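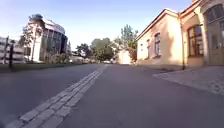 Gifty Asamoah wrote back to say that the last talk spent too long on the history of rate setting and left no time for how to read a water bill, so this one starts with the bill.

Slide 1. Title. Say hello, say where the toilets are, ask people to hold questions until the Bratura slide.

Slide 2. The standing charge. Everyone pays it, even if the house is empty. In Ronduvum it is charged by the day. Read the line out slowly. Last time half the room was looking at the wrong line.

Slide 3. Metered and unmetered. Ask for a show of hands. An unmetered bill is based on the old property bands and does not change if you use less. If most hands are for unmetered, go to slide 5 and come back.

Slide 4. Two readings. The bill on screen goes from 1,283 to 1,496. Take one from the other and you have the units used. Point out the small letter E beside the second figure. It means estimated. Tell them to check the meter themselves and ring in the real number. Dogbe will send a corrected bill, but you have to ask for it.

Slide 5. Sewerage. People think this is a separate supply. It is worked out from the water going in, less a small allowance for gardens. If your rainwater goes to a soakaway you can claim some of it back. The form is 614. Copies by the door.

(Drink of water. Check the clock. If past the half hour, skip slide 6.)

Slide 6. Leaks. Turn everything off, read the meter, wait 90 minutes, read it again. If the number has moved, look at the toilet cistern first. Pipes inside your boundary are yours to fix. Zuweira Nartey has the list of what Dogbe will repair free, once per household.

Slide 7. Bratura. The old tariff there ends in November. Customers are moved over without doing anything, but direct debits may change. Do not guess at amounts if asked. Take names.

Slide 8. Complaints. Write first, phone second. Keep the letter. If there is no answer, go to the Vadisach office with both bills and the meter reading.

Questions. Leave slide 4 up while people ask.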